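Trakus project - progress report, end of the second quarter
For: the Skirkeo fund, program desk
Covers: March through May

Hi all,

You asked for these to be short and readable, and I'll do my best on at least one of those. The quick version: the two-arm basket work is going well, the data collection goal for the quarter is met, and the part I told you in the last report would be easy is the part that ate most of April. Money is on track. Details follow, in the order I'd tell you if you dropped by.

Where we are with the demonstrations

We promised you a set of two-handed demonstrations for moving an open container between a shelf and a table, with something inside that can roll or tip. We now have 890 that passed our checks. A few more than that were recorded, but I've only counted the ones where the arm, hand and video logs line up from start to finish. The people doing the teleoperation have gotten a lot quicker at it, and I can see it in the logs: the late episodes have far fewer of those long hovering pauses before contact that made the early ones such a pain to train on.

The task is set up as two halves that we record and score separately. One is the shelf half, where the hands have to go in between the boards and get hold of the basket. The other is the table half, where the basket is out in the open and the hands come at it from both sides. We split it that way because the failures have so little in common. On the table the arms have all the room they want and the problem is timing between left and right. In the shelf there's a board overhead and mesh on the sides, and the problem is mostly just getting your fingers in there without bumping anything.
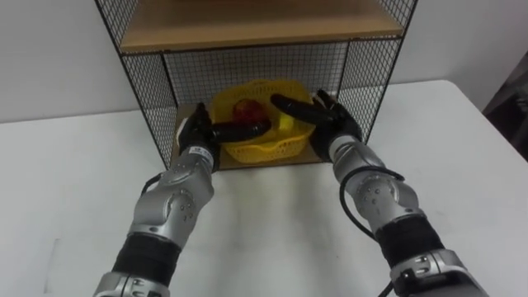
I had figured the policy would learn one approach and bend it a little for the shelf. Nope! What it learned from the mixed data was a sort of average of the two, a bit too high for the shelf and a bit too low for the table, and it was bad at both. We spent a couple of weeks thinking this was a calibration issue (we recalibrated twice, I'm sorry to say) before somebody plotted the wrist heights for all the runs on one chart and there it was, a nice smooth hump right between the two places where it should have been.

The fix is what we've been calling Geralska in the code, so I may as well call it that here too. It's a small extra piece that looks at the first bit of each run and decides how much free space there is around the container, and then passes that along to the main policy as a single number. That's it, really. It doesn't know the words shelf or table. With it switched on, the two approach heights separate cleanly on the same chart, and the hands stop splitting the difference.

Results so far

We ran the two versions against each other in blocks of 20 trials, same starting positions, same contents, and swapped the order between blocks so that neither one always got the freshly homed arms. On the table half, the version without Geralska finished 11 out of 20 and the version with it finished 17. On the shelf half it went from 6 to 14. I'm really happy with that second number, and I also want to be careful with it. It's one block, on one shelf height, and I would like to see it hold up on more before any of us puts it on a slide.

What counts as finished, since one of you asked last time: both hands have the basket, it gets to the other spot, it's let go, and nothing has fallen out along the way. If a thumb pops off the rim and the policy recovers, we still count it. If a person has to step in, we don't.

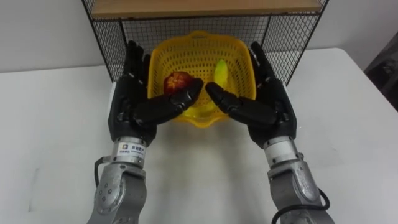
Progress report by Corinne Acuña

Most of the shelf failures that are left look alike. One hand gets there a little early, pushes, and the basket turns under it, so by the time the second hand closes there's nothing flat to press against. We tried simply making the early hand wait, and that helped some, but it also made the whole motion slow and stuttery. What I'd like to try next is letting both hands share a target for how far apart they are, so the left one can tell when it has gotten ahead of the right one. The code for that is half written. It's in the plan for next quarter and doesn't need any new money.

The contents matter more than I expected, by the way. We started out with an empty basket, and the numbers looked great, and then they dropped the minute we put fruit in. Apples roll. A banana is the other kind of trouble, because it can end up leaning on the side and it changes shape completely depending on which way you look at it. We've kept a mix of contents in the trials from then on, and every number in this report comes from loaded baskets.

Things that slipped

The write-up of the data format is late. I said May, and it will be more like the middle of next quarter. The draft exists, but it describes how we named things in the winter, and we've renamed half of them.

We also lost around 14 working hours to a hand that kept dropping its connection in the middle of runs. We swapped the cable, then the board it plugs into, then the cable again, and it has been fine for a while now. I can't tell you which swap did it. There's a spare board on order out of the repairs line, and that's the only purchase of the quarter that wasn't in the original budget.

The second site test hasn't been scheduled. We need the shelf trials to be steadier before I pack anything up.

Spending

Equipment is under, people are right on the line, and travel is untouched. There is $1,819 left in repairs after the board. I'd like to carry that over if the rules let me, so please tell me if there's a form for it (I looked and couldn't find one).

Next quarter

First the shared hand spacing, with the same blocks of trials as before so we can compare fairly. After that, more shelf heights, and a deeper shelf if we can make room for one. Then the format write-up, and I'm blocking off mornings for it this time so it gets done. If there's time left over I want to try containers with handles, but I'm not promising that.

One question for you before the next call: would you rather get the raw failure videos along with the scores, or only the scores? They're big files and I don't want to fill up your shared folder, but I think you'd get more out of ten minutes of watching the misses than out of any table I could make. Let me know and I'll sort out the upload.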